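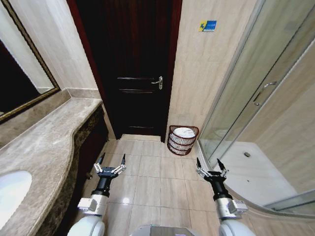 A compact bathroom. Most of us have queued outside one.

My mother kept a kitchen timer on the hallway table outside the bathroom in our house at Vorkent. It was shaped like a lemon, it ticked very loudly, and it was set for each of us kids in turn from quarter to seven. When the lemon went off you came out, shampoo or no shampoo. My brother once came out with a full head of lather and ate his Weet-Bix like that, out of spite, dripping onto the lino, and Mum didn't say a word until he'd finished and then handed him the mop.

I thought about that lemon a lot last March, when we pulled our own bathroom out and spent five weeks without one.

I should say that we are a one-bathroom household and always have been. Four people, one cat, one shower over one bath. When we bought the place on Pemum Street the agent called it "original", and it was, down to the mustard basin and the tiles with the little brown wheat stalks on every fourth one. I loved those wheat stalks for a good year. Then I had a baby and spent a lot of time sitting on the floor at three in the morning looking at them, and I went off them.

Still, we put it off. You do, don't you? There was always a car rego or a dead fridge ahead of it in the line. And then one night the hot tap came away in my husband's hand (he walked into the lounge room holding it, like a man who has found a shell on the beach) and the plumber who came to deal with it pushed his thumb against the wall behind the bath and his thumb went in.

So that was that.

Everybody I mentioned it to had a story. I've never known a topic like it. You bring up your bathroom at the school gate and women you've only ever nodded to will tell you about the year their family of six washed at the footy club. A bloke at the tip told me he'd grown up with a dunny at the bottom of the yard and had to sing on the way down so the snakes would hear him coming. He still sings when he goes to the loo. His wife was standing next to him, nodding.

What struck me was how fond they all were of it. These were tales of cold feet and banging on doors, and people told them the way you'd tell someone about a holiday.

My neighbour across the road grew up as one of seven, and she says the bathroom was where she learnt to argue. It had the only lock in the house, so whoever was inside held all the cards, and whoever was outside had to come up with something good. She became a solicitor. I asked if she thought the two were connected and she looked at me as if I'd asked whether rain was wet.

Anyway, the tiler. Our tiler was Mostafa Saber, and if you are lucky enough to get a Mostafa in your life, bake for him. He came recommended by the plumber with the thumb. He stood in the doorway for a long while with his arms folded, and then asked me where everyone stood when they brushed their teeth.

I had no idea what he meant. He asked again. Where do you stand? All four of you, at once, on a school day? I had to call the kids in and we acted it out, toothbrushes and all, while Mostafa leaned against the linen press and watched. My daughter stood at the basin. My son sat on the edge of the bath. My husband stood in the hall with the door open and leaned in to spit over her shoulder, which I swear I had never noticed in eleven years of marriage. I was on the closed toilet lid with my elbows in.

"Right," said Mostafa. "The basin's in the wrong spot."

It had been in the wrong spot since before I was born, and no one who'd lived there had thought to shift it. We'd all just folded ourselves around it. He moved it 60 centimetres to the left, and I'm telling you, it changed our mornings more than anything we spent real money on.

Speaking of money. I'd been warned off the showrooms by my sister, who went into Rarov for a towel rail and came out having put a deposit on a bath. I went anyway, on a Saturday, with a budget written on the back of my hand. There was a tap there for $869. I'll admit I turned it on and off a few times, though it wasn't connected to anything. It had a lovely slow sort of movement, like closing the door of an expensive car. I told my husband about it that night and he said that for $869 he'd want it to come round and do the taxes.

We bought one on special. It drips a bit if you don't push it all the way down, and we all now push it all the way down without thinking, the way you learn to lift a gate.

The five weeks themselves were a mixed bag. For the first one we were very jolly about it. We had a camping toilet in the laundry with a shower curtain strung up around it, and we washed at my sister's place, 15 minutes away if you get the lights. The kids thought it was brilliant because she lets them watch telly in their towels. By the second week the jolliness had worn off. My son announced he could go without washing until Easter and my daughter, who is thirteen, announced that she would be living at her friend's house, please forward her mail.

And my husband discovered the council pool, where you can have a hot shower for the price of a swim, and also discovered the men who go there at six in the morning. None of them seem to swim much. They stand about in thongs talking about tomatoes. He still goes twice a week. We have a perfectly good shower at home now and he still goes, and in summer we had more tomatoes than I could get through.

I took to having a proper wash at the laundry trough, the way my grandmother did all her life. Flannel, soap, kettle, off you go. Nan had a strict order to it, face first and feet last, and she reckoned you could be cleaner out of a basin than anyone who stood under a shower "just getting rained on". She had a big enamel dish and she'd tip the water onto her hydrangeas afterwards. I tried to keep to her order. I'm not sure I was cleaner, but I did find I liked it, standing there in the quiet with the window fogging and the magpies carrying on outside. It takes longer than you'd think and there's nothing to do except the washing.

Nan's bathroom, when she finally got one, was built onto the back verandah, and you had to go through the kitchen to reach it. So the whole family watched you go. Christmas Day, twenty-odd people around the table, and there you were shuffling behind the chairs with everyone pulling in to let you past and my uncle asking if you'd be long. You learnt to hold on! But I can remember the feeling of that room exactly, the cold coming up through the boards and the smell of Velvet soap, and I couldn't tell you the first thing about the bathroom in the flat I rented for three years in my twenties, except that it had one.

Ours was finished on a Thursday. Mostafa wouldn't let us use the shower for another day while everything set, and he taped the door shut and wrote NO on the tape, with a smiley face. The four of us kept going up the hall to look at the tape.

It's still small. I want to be clear about that, given what you see in the magazines (sorry, editor), where people seem to have an armchair in there. You can touch the towel rail from the bath. If somebody's drying their hair, nobody's opening the vanity drawer. People asked why we didn't pinch some of the spare room and put in a second one while the walls were open, and we did get a price for it, and then we sat at the kitchen table with the price between us and had a cup of tea and left it.

Some of that was the number. But I'd also got used to the idea that the bathroom is where I find out things. My son will not tell me about his day in the car or over dinner, but put him on the edge of a bath with a toothbrush in his mouth and out it comes, all foam and consonants. I learnt about a falling-out, a maths test and somebody's broken wrist in there last week. My daughter and I have our best chats in the mirror, where she doesn't have to look right at me.

I did keep one wheat-stalk tile. Mostafa got it off the wall whole, with a lot of muttering, and it lives on the windowsill with the soap on it. And my mother, when she came up to inspect, ran the tap, opened the drawers, sat on the side of the bath, said it was very nice, and went out to her handbag and came back with the lemon.

She'd had it all that time. It still ticks. We set it for 20 minutes on her first night, as a joke, and my daughter came out with her hair in a towel while it was still going and asked what on earth that noise was.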